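Read this section before you fit the Cevell under-desk cable tray. Fitting takes one person less than an hour. Keep these pages with the desk papers, as the spare parts codes are at the back.

## 4. Fitting the cable tray

The tray fits all Flolska desks made from February onwards. Older desktops have no pilot holes and need the drilling guide, which is sold separately. The tray can go on the left or the right. Most people put it on the side nearest the wall socket.

### 4.1 What you need

- Cross-head screwdriver
- Tape measure and pencil
- The bag of short screws marked A
- The two brackets and the tray itself
- A blanket or some flat cardboard

> **Caution:** Do not use the long screws marked C. They are for the legs and will come through the desktop.

### 4.2 Clearing the desk

1. Switch everything off at the wall and pull out the plugs.
2. Take everything off the desktop, including monitors on clamp arms.
3. Label each plug with a strip of tape. Write what it belongs to on the tape, not on the plug.
4. Lay the blanket on the floor and turn the desk upside down on it. Two people should do this with the wider desktop.

If you can't turn the desk over, you can fit the tray from underneath. Have somebody hold the far end of the tray while you put in the first screw.

### 4.3 Fitting the brackets

1. Find the pilot holes under the back edge. There are two pairs, 800 mm apart.
2. Hold the first bracket over one pair with the open side facing the back of the desk.
3. Put in both screws by hand and stop when the heads touch the metal.
4. Do the same with the second bracket.
5. Check that the brackets are in line, then tighten all the screws.

**Note:** A power drill will strip the holes. If a hole is already stripped, move the bracket 15 mm towards the middle of the desk and start a new hole with a bradawl.

### 4.4 Hanging the tray

1. Hook the back lip of the tray over both brackets.
2. Swing the front up until it clicks at each end.
3. Pull down gently. If one end drops, unhook the tray and check that the bracket is the right way round.
4. Turn the desk back onto its feet. Lift it - don't drag it, as the feet can bend.

### 4.5 Laying the cables

1. Put the extension lead in first, with its sockets facing up.
2. Lay mains cables along the back of the tray and thin cables along the front.
3. Coil any spare length loosely and fasten it with the fabric ties. Leave the lead of a heater or kettle out of the tray altogether.
4. On a desk that goes up and down, raise it to full height before you tie anything. Every cable that leaves the tray needs enough slack to reach.
5. Lower the desk and look for loops hanging near the frame.

> **Caution:** The tray holds up to 17 kg. Don't rest your feet on it, and don't use it as a shelf for a computer.

The Mạc power block has a thicker plug than most and only fits at the right-hand end. If your tray is on the left, run its lead outside the tray and use the stick-on clips.

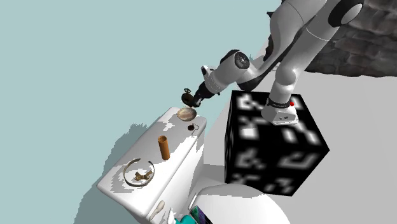 ### 4.6 Putting things back

1. Plug in the extension lead, then switch on one item at a time.
2. Keep clamps for lamps and monitors at least 15 cm from either bracket. A clamp placed over a bracket can't close fully and will work loose.
3. Tighten the clamps by hand.
4. Remove the tape labels, or leave them on if you expect to move the desk again.

### 4.7 Looking after the tray

Vacuum the tray with a soft brush every few months. Unplug the extension lead first. Wipe marks off with a damp cloth and let the metal dry before you switch anything back on. Scouring pads will take the coating off.

Check the bracket screws after the first month and then once a year. A tray that rattles when you type usually has one loose screw at the end nearest the keyboard - tighten it a quarter turn and try again.

**If the tray won't click shut:** look for a cable caught under the back lip. On trays supplied with Anuvberg brackets, the small plastic spacer also has to come off before the tray goes on. Keep the spacer, as you'll need it if you change to the deeper tray described in section 5.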